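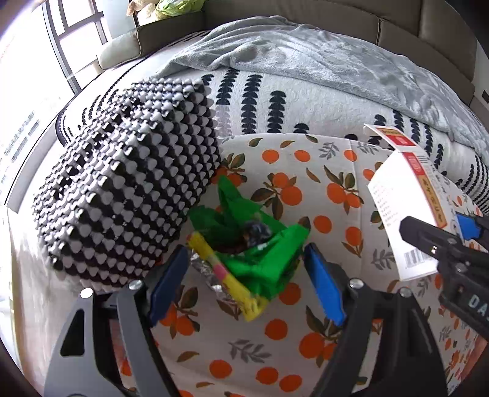 Figure 15. Two-gripper handling of soft wrappers and an open carton on a printed cloth.

Section 6. First handling session with both grippers

This section covers the first session after the linkages are assembled and the pads are glued on. It applies to the Muvthorpe hand-held gripper, build revision of February and later. If your linkage plates came from the older Drostthorpe cutting file, read Section 4 first and replace the outer links before going on.

You need two finished grippers, a charged battery pack for each, the pin gauge from Section 3, a cloth large enough to cover the work area, and a small pile of household packaging. Plan on roughly 58 minutes, most of it spent on checks.

6.1 Preparing the surface

1. Pick a place to work. A bench is fine, and so is a bed or sofa if that is where you have room. Soft furniture gives a little under the fingers, which protects the tips while you learn the trigger.

2. Spread the cloth and pull out the larger creases. Small wrinkles can stay.

3. Check the cloth under the fingers. A printed cloth is better than a plain one for this build. The Ancombe tracking script looks for detail in the background, and a plain white sheet gives it very little to hold on to.

4. If there is a window behind the work area, turn the grippers so that it sits near the edge of the camera view. Draw a curtain if the view still washes out.

Note: The wide lens bends straight lines and goes dark in the corners. This is normal. Do not try to correct it by shimming the camera mount.

6.2 Checking the linkage

5. Hold the gripper with the power off and open the fingers by hand. Both should move the same distance.

6. Look at the silver pins at the link joints. Each pin must sit flush. Press a proud pin back with your thumb, and if it will not stay, fit the next size up.

7. Push each blue pad sideways. The pad should flex and the bracket should not. If the bracket rocks, tighten the screws a quarter turn at a time.

8. Repeat steps 5 to 7 on the second gripper.

Caution: Keep your fingers out of the gaps between the inner and outer links when the power is on. The links close like scissors and the motor does not sense a hand.

6.3 Setting the grip

9. Switch on the first gripper and wait for the two short beeps.

10. Open the settings page and enter 1514 for the closed position and 2415 for the open position. These are starting values for the standard servo. Builds with the Ní Chonaill servo run in the opposite direction, so swap the two numbers.

11. Squeeze the trigger slowly. The pads should meet at the tips first. If they meet at the base, go back to step 10 and raise the closed value by 15.

12. Set up the second gripper the same way. Do not copy the first one's final values across - they are never quite the same.

6.4 Handling packaging

13. Start with one gripper and something crumpled, such as foil or a candy wrapper. Bring the open fingers down on either side of it, then close until it stops sliding.

14. Lift it a hand's width, hold for a slow breath, and put it down again.

15. Add the second gripper. Use it to steady a light paperboard box by the side while the first gripper works next to it. Leave the flap open so that you can see how far the side bows in.

16. Move on to a larger object with a bumpy surface. The pads tend to catch on bumps, so open fully before you back away.

Note: Foil reflects the window and may show up as a flicker in the recording. Turn the wrapper over or move it toward the middle of the cloth.

Caution: Do not use glass, full cans or anything with a sharp rim until you have finished Section 7.

6.5 After the session

17. Switch off both grippers before you set them down.

18. Wipe the pads with a dry cloth. Solvent softens the glue.

19. Write the final open and closed values on the build sheet, one line for each gripper.

Section revised 12 April 2026 by Bríd Cullinane. Step 11 corrected; the earlier text said to lower the closed value.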